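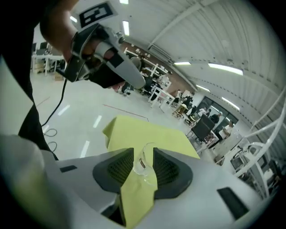
Clear plastic cup and the yellow-green cloth. Office move, day one.

Started on the cups this morning. We're leaving Cimgate in September and I'd like the kitchen things sorted well before then.

Every cup gets a wipe inside and out, then goes in the crate rim down. Glasses are separate, wrapped in paper.

Cloths: one for cups, one for desks. Please don't swap them – the desk one has polish on it.

Wikström are lending us 6 crates. Iwona Zawadzka has the list if you want to know which one your mug is in.

Anything without a name on it by Friday goes to the shelf by the door. Help yourselves.

Desks are next. Mine first, it's the worst.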